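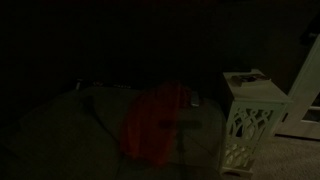
What a Bike Trail Brings In: Spending Along the Jokano Trail
2023-12-20
By Ghoneim

My project looked at how much money riders leave behind in Gritosside, the only town with lodging on the Jokano Trail. The town pays for upkeep of its part of the trail, and the council had no local numbers to set against that bill.

I handed out survey cards in October at the Gritosside trailhead and at the Jeltedero bike shop. Riders filled in what they had spent that day on food, lodging, repairs and anything else. I got 119 usable cards back. Cards with no amounts filled in were left out.
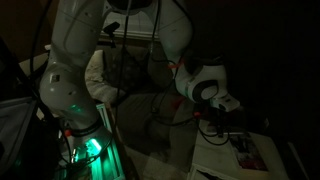

One rider wrote on the back of a card that a daily total misses the point, as he had bought new tires and a rack at home just for this trip and none of that would ever show up in Gritosside. I kept purchases made at home out of the totals. They matter to the rider's budget, but the town sees none of that money.

Food was the largest item for day riders. For overnight riders it was lodging, with dinner next. Repairs were small – mostly tubes and brake pads. Two groups had one person pay for everybody, so I split those amounts evenly by the number of riders in the group.

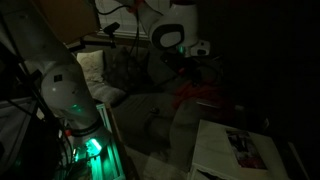 The overnight riders made up the smaller share of the cards and the larger share of the money. Several wrote that they would have stayed a second night if there had been a safe place to lock up a loaded bike. The motel has no indoor storage, and the campground closes its showers at the end of the season. 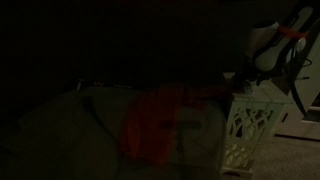
A motel owner in town told me the cards were handed out too late in the year, and that summer riders come with kids and spend differently. I agree that one month is a weak base. A second round in summer would need a box at the motel desk as well, and a separate line for groups traveling with children.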